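Odex Support – Ticket 162
Product: Dendari tabletop backdrop kit, black fabric, center pole with cross cables
Site: Cáceres, ground floor workroom
Status: Closed
Priority: Low

Problem as reported

The center pole turns in its foot when the curtain is adjusted. With each turn the cross cables change tension, one side goes tight and the fabric shifts toward the left. Table height and curtain width are as ordered. The pole is 100 cm from the foot to the top fitting. The kit was assembled in July and has not been moved to another table.

Second complaint, same report: the tableware slides when the table is knocked. The items in use are a gray speckled tumbler, a shallow peach-orange tray with a cream interior and a red strawberry piece. The tray is from the Pitik range, the tumbler is unbranded.

Log

09:10 – Asked the site for the position of the tableware relative to the pole. The tumbler stands just left of the pole, with the tray in front of it and farther left.
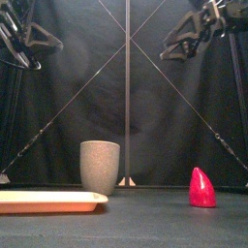 The site normally keeps 60 mm between the tumbler and the foot of the pole, so anything that makes the foot creep will reach the tumbler first. Advised them to clear the left side before touching the cables.

09:40 – Site loosened both cables at the lower fittings and retightened them by hand, a half turn each side in alternation. Pole still turns. Cable tension ruled out as the cause.

10:05 – Asked whether the foot sits on the tabletop or on the rail at the far edge. Site was unsure and offered to check the table from the front. Also asked them to list small loose items kept on the surface.

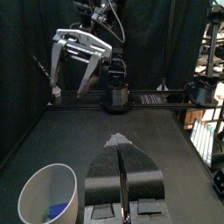

Tabletop with far rail; white container at lower left, blue item inside.

10:20 – The white container is a catch-all for small pieces and can stay where it is. The rail is bolted to the table and has no play when pushed by hand. Rail ruled out.

10:50 – Site removed the pole from its foot. The set screw was present but had been driven in against the seam of the tube, where it cannot bite. Rotated the tube until the screw met a smooth face and tightened it again. The pole no longer turns by hand.

11:15 – Curtain rehung. Soft folds remain. These are from storage and have no effect on the fittings. Site may steam the fabric on a low setting – off the pole, with the cables unhooked.

11:30 – Sliding tableware. Site tried a thin rubber disc under the tumbler, 53 mm across. The tumbler now holds when the table is knocked. The tray still moves a little at its right end. A strip of the same rubber under that end was suggested. The strawberry piece was left as it is.

11:45 – Final check of pole, foot and cables with the tumbler and strawberry piece back on the table.

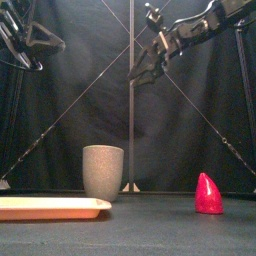 Resolution

Set screw reseated against the smooth side of the tube. Cables retensioned evenly. No parts replaced.

Open points

Tray strip to be cut by the site. If the pole starts turning again, reopen this ticket and state which way it turns. A replacement set screw can be sent from stock – quote the kit name and the pole length.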